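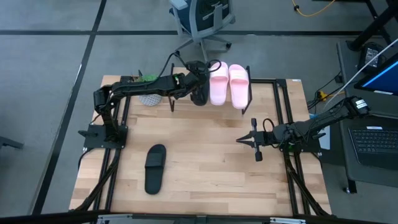

Slides belong on a shelf, according to one reader in Hartley, who wrote in July that racks for them solve a problem that a flat board solved long ago. The letter reached us while we were comparing ways to store house slippers, and the objection deserves a measured answer.

A slide laid flat takes up its full footprint. An adult pair needs a strip of floor or shelf nearly as long as the foot and twice as wide. Stood upright with the soles facing out, as with the pink pair, the same footwear occupies far less depth. The black one, flat on the wood, shows the alternative.

Upright storage depends on the stand. Thin metal posts hold a light foam or rubber slide well enough, provided the feet are angled and the surface is level. On carpet, the lighter stands tend to lean. We set up 4 models and kept 2 in use: the Dokley, which has the wider base, and the Wetik, which folds. The Plulira was stable but scratched a soft tabletop. The last of the group arrived with a bent post and was returned.

Strap width matters more than sole length. A wide strap can catch on a post that is too close to its neighbor – the pair then sits crooked, one slide higher than the other. Spacing should be checked with both slides in place before any screws are tightened.

Weight limits are printed on most cartons and can be ignored for slides. They become relevant with clogs or lined winter slippers, which also need a taller post.

Our Hartley reader measured a hall shelf at 111 centimeters and fits the household's slippers on it in a single row. For a hall of that width, a shelf is the simpler purchase. In a narrow entry, or behind a door that opens inward, the upright stand leaves more floor clear. Wipe the soles before loading either one.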